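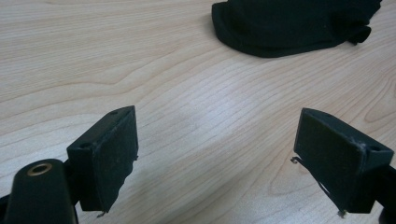 Skulteck's cost estimate leaves out the pads, according to a comment sent in after part one of these visit notes went up. The commenter runs a similar bench and wrote that gripper pads, screws and inserts had been entered as "sundries" in year one, and that the line was overspent well before the year closed. The point is fair, and part two takes it up along with the rest of the equipment budget.

Visit notes, part two: Skulteck handling lab, Narholm
11 September 2021

Part one covered the building, the power supply and the floor loading. The remaining time at Narholm went to the handling benches, where hand-held grippers are used to record picking and folding tasks on textiles before any of the work is passed to an arm. We are planning a smaller version of the same setup and went mainly to find out what to buy, in what order, and what to leave until the second budget year.

Hand-held units before arms

Skulteck bought its hand-held grippers first and its arms second. The lab gave two grounds for this. The hand-held units could be put to work as soon as they were assembled, with no guarding, no risk assessment for powered motion and no integration contract. They also settled the question of finger geometry before money was committed to an arm-mounted version of the same fingers.

The drawback is duplicated spending. Some of the early finger designs did not carry over to the arms, and the stock made for them was written off. The lab would now order short runs until the geometry is fixed, and accept the higher unit price. We intend to do the same.

Fingers and pads

The fingers in use are black blocks with the gripping faces set at an angle to each other, with screw holes in the top, with a textured pad on each inner face. The blocks themselves last well. Scuffs and light scratches along the upper edges have no effect on the work and are not grounds for replacement.

The pads are another matter. The edge frays first, usually at a lower corner, and once the material begins to peel the grip on thin fabric becomes inconsistent. Skulteck changes pads on a fixed interval of 80 working hours and records each change on the bench sheet. Before the interval was introduced, pads were changed when the operator thought they looked bad, and results from different benches could not be compared.

For budgeting, the lab treats the following as consumables, each with its own line:

Gripping pads, cut to size, bought in sheets
Finger screws, replaced at every second pad change
Threaded inserts for the gripper body
Adhesive and cleaning wipes

The inserts were a surprise to us. Brass inserts can work loose in a plastic body when a fixing is overtightened, and the repair takes the whole unit off the bench. Skulteck keeps one spare body for every two benches. Our draft had one spare for the entire room, and that figure will be changed.

Bench surfaces

The lab has tried several tabletops. Pale wood-finish tops are easy to get, cheap to replace and give good contrast with dark cloth, and black test pieces in particular are easy to locate against them. Two cautions apply. A smooth finish throws back a patch of glare from overhead fittings, and a strong grain pattern adds detail to the background that may or may not be wanted. Skulteck regards varied backgrounds as useful for training data and deliberately buys tops that do not match. Anyone measuring position to a tight tolerance would probably choose a plain matte top and pay for it.

Lighting was left to the building's ceiling fittings in the first year. Diffusers were added later. They are a small item and should go in the first order, as fitting them afterward meant closing the benches and moving everything under covers.

Test pieces

Textile test pieces are bought from ordinary retail stock. The lab found that specially made samples were too uniform and told it little about how the gripper would deal with a garment that had been crumpled or left partly folded. A gathered corner or a curved hem gives the fingers something quite different to close on than a flat sheet does. The set currently stands at 168 pieces. Stiff fabrics hold their shape between attempts and are quicker to work with; soft ones need resetting by hand, and that labor has to be costed. We had no allowance for it.

Suppliers and lead times

Two suppliers are in use. Bristo provides gripper bodies and finger blocks. Obura provides pad sheet and fixings. Skulteck had originally wanted a single supplier for both and gave up the idea when the quoted lead time for pads was tied to the lead time for bodies. Splitting the orders means one more account to administer and a much shorter wait for the parts that wear out.

The lab's standing order with Obura is for 52 pad sets per delivery. Smaller orders are accepted but carry a handling charge, and at our volume that charge would be larger than the cost of the pads. Storage is simple: the sheets are kept flat, away from heat, in the original wrapping. Stock past its marked date is used for practice only.

Costs to carry into our plan

Skulteck's planning figure for consumables is 2,005 per bench per year, in the lab's internal accounting units. These do not convert directly to our currency lines, so the figure should be used for proportion only. Within it, pads take the largest share, bodies and inserts the next, and everything else is minor. The commenter quoted at the top would presumably recognize the pattern.

Changes to our draft as a result of the visit:

Consumables move out of sundries and get four separate lines.
Spare bodies go up to one for every two benches.
Diffusers move from year two to the first order.
Resetting labor is added to the cost of each recording session.
Finger blocks are ordered in short runs until the design is frozen.
The arm purchase stays in year two, with no deposit paid before the finger design is signed off.

Still open

We did not get a clear answer on calibration. The lab checks the finger gap at the start of each session with a gauge block and has no outside calibration contract. Whether our own quality rules allow that has to be settled before the order is placed. We also need a quote from Bristo for spare bodies alone, as the published price list covers only complete units.

The revised budget sheet is due in November. Part three will cover data storage and the network connections to the benches.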